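Why Do We Say We "Dial" a Number?

Have you ever dialled a phone? There's no dial on it! Old telephones had a round wheel with finger holes. To call 249, you spun the wheel three times and let it whirl back after each number. Whirr, click! The wheel looked a bit like the face of a sundial, and "dial" comes from dies, the Latin word for day. So every time you ring your nan, you're using a word that began with the sun! 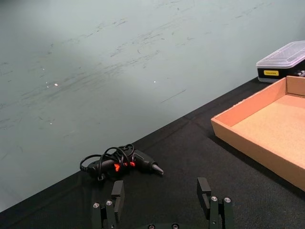 A black tabletop beside a scuffed wall.

Can you think of any other old phone words?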